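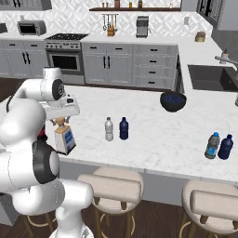

Credit: Ralteo simulation group, kitchen island task

Volthorpe Project: Progress Report to the Program Office
May 8, 2025

Status: behind plan. Grasp and lift work is complete. Placement work is on hold pending the fault described in this report.

Fault summary

During simulated placement runs, the arm failed to release cartons at the expected height. The gripper opened while the carton was still above the countertop, and the carton dropped and tipped. In 2 of 70 runs the falling carton struck a bottle on the island. No hardware was involved. All runs were made in the simulator, and the physical cell at Ngau has stayed powered down for this task.

Cause

The release command is triggered by a contact estimate computed from wrist load. The estimate is filtered over a fixed window. When the carton is held at a tilt, the load signal shifts before any contact takes place, and the filter passes that shift as a touch. The Ullo controller then opens both fingers. Cartons held level did not show the fault.

A second problem made the first harder to find. The run log recorded the release as normal because it checked only that the fingers had opened. Carton height at release was not stored. We added that field and repeated the full set.

Corrective action

Release now requires both the contact estimate and a height check against the counter surface. If the two disagree for more than 40 ms, the arm holds position and reports a fault. The wrist is also leveled before the final descent. The log change is merged. The hold behavior is written but has not been reviewed by the safety lead.

Effect on schedule and cost

Placement trials on hardware move to the next reporting period. Additional compute for the repeated runs came to $2,000 and was charged to the existing simulation line. No new funds are requested.

Open items

Review of the hold behavior. Repeat runs with bottles closer to the placement point. Confirm that the height check works when the counter model is offset from its true position.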